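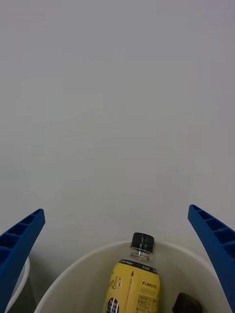

Will the new full-length work be ready to open in September?

Act one will be. Act two is behind, and on present evidence I would plan for a shorter evening and be pleased if we get a longer one.

Progress report to the Gill Fund: Urkosex, dance work in two acts
Prepared by Harvey Morin, producer, Noltamine Dance

This covers the period since the second instalment of the grant was paid. You asked last time for less promotional language and more detail, and I have tried to oblige.

Choreography

Josée Gauthier has finished act one, and it runs at 38 minutes. It has been shown twice to the board and once to a handful of people from other companies, whose remarks were kind in the way that remarks in a studio tend to be. I put little weight on them. My own view is that the opening trio is the best thing Josée has made for us and that the long section for the full group, after the first music break, still goes slack in the middle. She disagrees about the group section. We have agreed to leave it alone until it has been run with the lights.

Act two exists in pieces. There is a duet for Somtochukwu Okafor and Tanner Hawthorne which is complete and which I would put in front of any audience tomorrow. There is a closing section which has been made twice and thrown out once. Between them is a gap that the original plan described as "a series of responses to the first act". I said when we applied that I did not know what that meant, and I still don't. Josée says it will come from the dancers once the music is settled. She has been right about this sort of thing before, on a smaller piece with a smaller cast and no funder waiting.

Music

Clifford Melnyk was due to deliver the full score before rehearsals for act two began. He delivered the first half on time and the second half in part. What we have is good. The dancers like it, though they find the counts in the slow movement hard to hold without someone calling them from the side, and that can't go on in performance. Clifford has offered to add a low drum under it. Josée would prefer that the dancers learn it. For the moment they are learning it, with mixed results, mainly in the mornings when people are fresh.

The remaining music is promised in three batches. I have stopped writing delivery dates into the rehearsal schedule and now plan each week on what has arrived.

Dancers

Tanner missed a fortnight with a calf strain and came back carefully. He is dancing full out again except in the jumps at the end of the duet, which have been marked for the time being. The physiotherapist is content. Somtochukwu has taken on the role of rehearsal assistant as well as dancing, at a small extra fee agreed with the board, and the afternoons run much better for it. I should have asked for that post in the original budget.

One dancer left at the end of her contract for a longer engagement abroad. We have not replaced her. The group section was remade for one fewer, and I doubt anyone will notice.

Touring and audiences

The application said we would tour to four venues after the opening. Two are confirmed in writing. A third has said yes on the telephone, which I have learned to count as no. The fourth was always a hope and should probably have been described as one.

Our open rehearsal drew 209 people across the afternoon and evening. I am wary of that figure. It was free, it rained, and a good number were students who had been told to come. Of the 300 feedback cards we had printed, most went home in the box they came in. The cards that were filled in mainly praised the dancing and asked how long it would go on for. I would rather you judged us by advance sales, which stand at 448 for the opening run. That is respectable for new work by a choreographer without a large following. It will not fill the house.

Tickets are being sold through Zumow, as the venue requires. The booking fee is higher than I would like and we have had several complaints about it. We have no say in the matter.

Schools work

We promised workshops alongside the production and these have gone ahead. Teachers were pleased. Whether a single hour with a dancer makes any lasting difference to a class of thirteen-year-olds I can't tell you, and I don't trust reports that claim to know. If the Fund wants an answer to that question it would need to pay for someone to go back a year later. I would support that, even at the cost of fewer sessions.

Money

Spending is within budget overall. Studio hire is over, owing to the weeks lost and made up, and travel is under because the touring has shrunk. The set has been cut back to a floor and a back cloth, with Josée's agreement - she says she prefers it, and I half believe her. I would ask for permission to move the unspent travel money to rehearsal costs for act two. I am not asking for more.

What happens next

Josée has until the start of technical rehearsals to settle the middle of act two. If it isn't there, we open with act one, an interval, the duet and the closing section. The venue knows this is possible and has not objected. The posters give no running time.

I will write again once the last of the music is in, or once it is clear that it won't be.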